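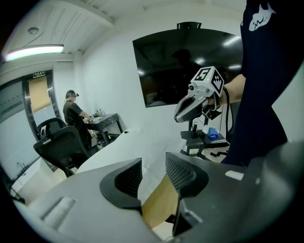 A dark navy top and a light wooden panel.

Jelport Street Block Association — minutes, Monday night meeting, 4 Jan 2021

Okay, I'm typing these up the same night while I can still read my own handwriting. If I got your comment wrong, write to me and I'll fix it before the next one. We had 51 households on the call at the peak, which is a record for us (the weather helped, I think, and so did the parking item!).

Minutes from last time: approved, with one change. The leaf pickup complaint was about the alley behind Dornport Lane and I had written Dornport Court. Sorry, Dornport Court.

Parking. This took up most of the night, so get comfortable. The city wants our answer on permit parking by March. The proposal is permits on both sides from the pharmacy down to the Vendari bakery, weekdays only, with two guest passes per household. I read the letter out loud and then we went around. People on the north end are mostly for it because of the commuters. People on the south end mostly park in their own driveways and don't want to pay for a sticker. Somebody asked if the bakery staff would get passes and I had no answer, so that goes on my list. Somebody else wanted to know if a motorcycle needs a whole permit — also on my list.

We took a straw poll and it came out in favor, but a good number of people sat it out, and I'm not comfortable sending the city a yes on that. Decision: paper ballot to every door, one per household, back in my mailbox by the end of the month. I'll do the copying.

Snow. The plow skipped us twice in December. I called both times and was told we're a "secondary connector," whatever that means. We agreed to keep a shared log of when it snows and when the plow shows up. Please write down the time, even if it's the middle of the night and you're in your slippers. The salt bin at the corner is about half full and the lid is cracked, so I'll ask for a new one.

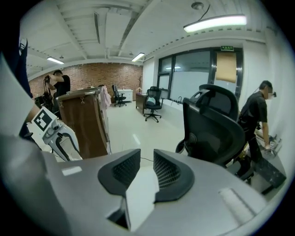 White floor, with a black-and-white marker on the left.

Money. We started the year with $284 in the account. Dues are still $7 a household and I'd like to leave them there. The one bill outstanding is $59 to Takeda Print for the fall flyers, and that was approved with no discussion at all, bless you. One person suggested we drop printed flyers and just email. I said we have neighbors who don't do email and they're the ones who read every word of the flyer. We left it as is.

Street trees. Three of the maples near the bus stop have dead limbs over the sidewalk. The city forester will come look but won't give us a date. There was a long side conversation about whether the roots are what's lifting the sidewalk, and I stopped taking notes partway through (sorry!). What we settled on is that I send photos with the request and mention the sidewalk in the same email, so we don't end up with two tickets going to two departments. 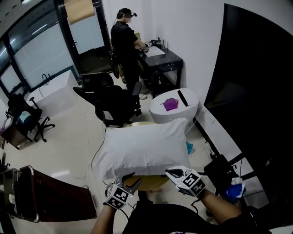

Block party. Too early to plan anything firm, and we all know why. I still want us to hold a date in late summer because the street closure form takes forever. If we have to cancel, we cancel, and it costs us nothing. Everyone was fine with that. The chili people and the barbecue people have already started up again, so I guess we're all feeling hopeful.

Other stuff. The streetlight by the mailbox is out again. Packages have been going missing on the south end, mostly in the afternoon, so if you're home and see a box sitting on a neighbor's steps, give them a call. The little free library is stuffed with old tax guides — please stop.

My list before next time: ballots, bakery passes, motorcycles, salt bin, forester, streetlight. We hung up a little after nine. Next meeting is the first Monday of March, same call-in number, and I'll send the reminder the week before.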